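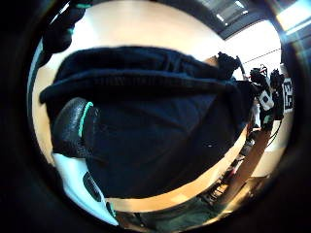 Figure 3. Dark navy garment part-way through handling on the table, both hands on the cloth. Note the long rolled fold across the upper part.

4.2 Folding of dark, soft garments

Search this journal Advanced search Go

The second group of items was the dark knits and fleecy tops, which we had put off becuase the pilot showed they take longest. Of the 764 garments in the Gyamfi set, 161 were coded as dark and soft (navy, black, charcoal; any fabric with a raised or fuzzy face). The rest are dealt with in 4.1 and 4.3. Coding by Ayaaba and Solís, separately, differences settled by talking it through. Most of the arguments were over charcoal.

Procedure as before. Garment out of the basket, on to the pale table top, folded to a flat packet, packet to the pile. No method was taught. Folders were asked to do it as at home and to say when they were happy with it. Times run from first touch to the hand leaving the finished packet.

What we call a "held" state is when the cloth is bunched but already has one main fold in it, and the folder keeps hold of it while deciding where the next fold goes. Figure 3 is a fair case. The fold runs from the left across the top of the cloth, the part below lies smoother and darker, and there are several creases and ridges in between. In a shirt of thin cotton we would expect a fold like this to be pressed flat at once. With thick soft cloth it stays round, more of a roll than a fold, and people tend to work with the roll and leave it be. We coded these as rolled folds (RF) and kept them apart from pressed folds (PF). Carrier (this volume) lumps the two together, so his totals and ours should not be set side by side.

Finding the edges. This was the main trouble with dark cloth. On navy the upper folds catch the light and read as a lighter blue, the hollows go almost black, and a hem lying in a hollow is hard to make out by eye. Folders went by feel instead. Typical run: flat hand over the cloth, pinch, lift a little, put down, pinch again further along. We scored each pinch-and-release as a search. Light garments had few searches, mostly at the sleeves. Dark soft ones had them all round, and up to 30 in a single garment in the worst case, a long cardigan that three of us later had a go at and did no better with.

Small landmarks helped. A button, a label, a bit of contrast stitching. Folders used them to tell front from back and then set the rest of the garment by them. Where a small dark dot could be seen but not made sure of (button, bobble, speck of fluff) it was entered as "mark, unclear" and left out of the landmark counts. Zips were entered on their own line. Hoods too, though there were very few and we say nothing more on them.

Table surface. The top was pale wood throughout, under bright overhead light. Good for outline, any dark garment stands out from it at once. Less good for what goes on inside the outline, as the glare off the wood makes the cloth look darker still. Agyeman suggested a mid-grey cover for the July round and this was done for half the items, see 4.5. We had also meant to try a lamp from the side. Ran out of time.

Two hands or one. Nearly all rolled folds were made with both hands on the cloth, one further up at the fold and the other nearer the body taking the weight. One-handed work came in only at the end, for patting down. A few folders used the forearm to hold a sleeve out of the way, this was not forseen in the coding sheet and sits under "other".

Over the whole set there were 3,028 separate folds, RF and PF together. Rolled folds turned up in every fabric class but were commonest here by a good way. Finished packets of dark soft items were also thicker and slumped more on the pile, and some were taken back and done again after sitting there a minute or two. Re-folds are counted once, at the second attempt. Zakaria's reading is that folders judge a packet by how it sits on the pile and care less how square it is on the table. We think this is right for knitwear. For shirts we are not so sure, and the next section takes that up.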